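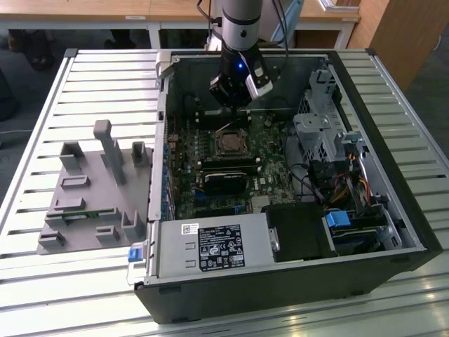
Is an old office tower still worth opening up and doing something with?
Mostly, if the board is sound and you paid very little for it. The case, the power supply and the screws alone would cost you more new than the whole lot does second-hand.

I've been saying this to anyone who'll stand still since last July, when a solicitor's office in Elholm had a clear-out and I came home with 2 big desktops in the boot. My spare room in Nustimgate has not been a spare room since. Guests get the sofa.

What I love about these business machines (and I do love them, I'm afraid) is how much thought went into the person who'd have to mend them. Dell put blue on the bits you're meant to grab: a blue latch by the power supply, a blue handle on the hard drive sled. Lay the case on its side, take the panel off, and you can work out a fair amount from colour alone. Compare that with the cheap tower I had as a student, which took a bread knife and a plaster!

The part that makes people nervous is the processor socket, and fair enough. With the chip out, you've got a little square metal frame and a lever and a strong feeling that you shouldn't breathe. Don't touch the inside of it. Don't let a screw roll near it either. I once spent an entire evening with a torch hunting for a screw that was in my cardigan pocket.

Memory is far friendlier. The latches at the ends of the slots move with a click, and the sticks only go in one way round, so you can relax a bit. I bought mine from Habte, the repair shop behind the bus station, where they keep the old sticks in a biscuit tin and let you rummage.

Then there's dust. A soft paintbrush, the window open, an old shirt. Vent holes first, then the drive cage, which holds on to fluff like a tumble dryer. Leave the power supply shut, please, however grubby it looks. There are things in there that can give you a nasty shock long after the plug's been pulled.

My first finished tower now does the accounts and plays the radio. The other one is in pieces under a tea towel, waiting for a processor I've ordered from Nuver, and I've promised the household it'll be gone by the time my sister-in-law needs the bed.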